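Open day at Skosard: "People want to drive it themselves"

Hendrik Smits expected 60 visitors at the Skosard open day in Brudirton. He got 86, and most of them lined up for the simulator.

"People want to drive it themselves," he says. "We gave each person 4 minutes."

The software, called Tu, lets a household robot practice in virtual homes before it enters a real one.

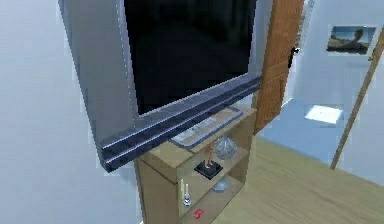
A simulated living room in Tu, with the television off and the door open.

Yen-ting Ng builds the rooms. Small things on shelves take her the longest — figurines, ornaments, anything easy to knock over. "Visitors asked why we bother," she says. "Well, people own things like that."

The next open day is planned for May.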